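# Let the soft things grow old

When I moved to Janilham, I had one suitcase and no furniture. My landlady lent me a blanket that her family had used for 30 years. It was thin in the middle and repaired at two corners, and I slept very well under it.

I think of this blanket when I see how quickly we throw away soft things. A wooden chair from 1856 is called an antique and people pay for it gladly. A cushion of 10 years is called dirty. I do not find this fair. Both were made to be touched, and the cushion has maybe been touched more.

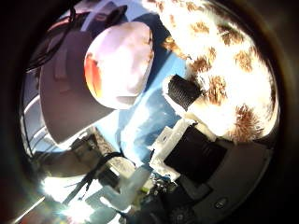 *White fur with rust-brown patches.*

Of course cloth and fur need some work. They must be brushed, aired and sometimes sewn. But a needle costs very little, and a small hole can be closed during one radio programme. In my street in Janilham there were 4 shops selling new cushions last May, and not one place where a person could have an old one filled again. For this I had to take the bus to Fogh.

I would like our schools to teach mending again, to all children, for one hour in the week. I would also like the shops to sell spare covers in the same cloth for longer than one season. My own sofa is already in its third cover, and I am looking for the fourth.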